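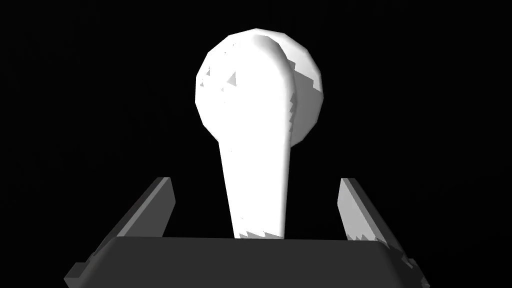
A student team at Plolstead Technical College has released the first working version of Claklow, a simulated training task in which a two-finger gripper must approach, grasp and move a knob-topped lever. The task was built over one semester in the college's introductory robotics course and is now open to other classes, along with the scoring script and 642 recorded attempts.

The team consists of Nayeli Quezada, Noemí Quezada and Hermenegildo Tlapale, all second-year students in the automation program. The course is taught by Yareli Jaramillo. Testing was carried out on the lab's shared workstations, and the code is kept in the course repository under the same license as the other student work.

Claklow runs in Flunwood, the simulator the college uses for all of its manipulation assignments. Each attempt begins with the gripper at a randomized offset from the lever. The control program receives a view from a virtual camera mounted at the wrist, plus the finger positions, and returns a target motion for the wrist and an open or close command. It does not receive the position of the lever. An attempt counts as complete when the fingers have closed on the shaft, the lever has been moved past its set angle, and the fingers have opened again without pushing it back.

The last condition was added in February. In the earlier version an attempt ended as soon as the lever reached the set angle, and several programs scored well by striking the shaft with a closed gripper and driving it over. Under the revised rules a strike earns no points. Scores for all of the programs fell when the change was made, and the older results have been removed from the class leaderboard.

"The first scoring script measured the lever and ignored the hand," said Nayeli Quezada, who wrote both versions. "We had a program in second place that never opened its fingers. It was following the rules we gave it."

Most of the semester went into contact behavior. The shaft tapers toward the bottom, and a flat finger closing on a tapered surface tends to slide along it. With the default friction setting, the gripper crept up the shaft during the pull and let go under the knob. Tlapale tested a higher friction value, which stopped the creep but made the fingers stick when they opened. The released version keeps the default friction and uses a shorter physics time step while the fingers are in contact. Simulation is slower during that phase. The team considers the cost acceptable for a class assignment, where runs are usually left going overnight.

The collision shape of the lever is also simpler than one might expect. The knob is a low-polygon mesh, and the same mesh is used for drawing and for contact. A smoother version was built and then dropped after it doubled the loading time on the older lab machines without changing the scores. Students who want the smoother knob can still build it from the source file, but results obtained with it are not accepted on the leaderboard.

Rendering was left plain on purpose. There is a single main light, shadows are drawn at low resolution, and the background is black. Noemí Quezada, who handled the camera and lighting, said that the jagged shadow edges produced by this setup had an effect on one of the learned programs. It had been trained with shadows turned off and became unreliable when they were turned on, closing the fingers early on a large share of its attempts. Retraining with shadows enabled corrected most of the early closures. The released task has shadows on by default, and the setting is recorded in the log for each run so that scores can be compared.

Eight programs were entered in the end-of-term comparison, which was open to anyone enrolled in the course. The highest score went to a hand-written controller by Citlali Huerta, a first-year student working alone. Her program finds the bright outline of the shaft in the wrist view, centers it between the fingers, advances until the outline reaches a fixed width, and then closes. It has 3 tunable values and no learned component. Second place went to a program trained on recorded demonstrations, and third to a variant of the same program with a smaller network.

Huerta's controller has a known limit. It assumes that the shaft is the brightest object in view, and it fails when a second light-colored object is placed near the lever. Clutter was not part of the comparison, so the weakness did not affect the ranking. It will be part of the next round.

Jaramillo said the result was useful for the class. "The task has one object and no background, and a short program should do well on it," she said. "If a learned program is going to be worth the training time, we need a harder version. The students now have the numbers to show where that starts."

The 642 attempts in the release include failures. Each is stored as a sequence of wrist camera views with the matching finger positions, commands, contact forces and final score. Failed attempts are labeled with 1 of 2 causes: missed grasp or lost grasp. The labels were assigned by script and then checked by hand, and the team found that the script confused the two causes when the fingers closed very near the top of the shaft. Those entries have been corrected. Attempts made under the old scoring rules are not included.

A hardware version is planned. The Carrillo workshop, which the automation program shares with the machining students, is preparing a lever on a spring-return base to the same dimensions as the simulated one. The gripper will be the parallel model already used in the second-year lab. Its fingers are shorter than the simulated ones, and Tlapale expects that the approach distance in every program will have to be changed before any can be run on it. Force limits will be set in the gripper controller, separately from the student code.

Work on the next release of Claklow has started. Planned changes include a second object near the lever, a variable light direction, and a lever that can begin at any angle in its range. The team is also rewriting the setup instructions, which currently assume the lab's own workstation image and do not cover installation on a personal laptop. Students from other courses who want to enter the next comparison can request repository access through Jaramillo's office.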